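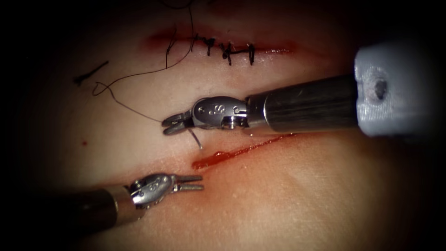

How long should dressing packs rest after the steriliser before they go on the shelf at Geltarbridge?

Leave them on the rack for 60 minutes, spaced two fingers apart, then check the wrap and the indicator tape. A pack that feels damp goes back for a full cycle - new wrap, new label. The Rullau store is now set at 24 degrees, with humidity logged each Saturday. Drosent labels replace the old colour stickers from May. Shelf 2 is for trays only. Please rotate stock from the left.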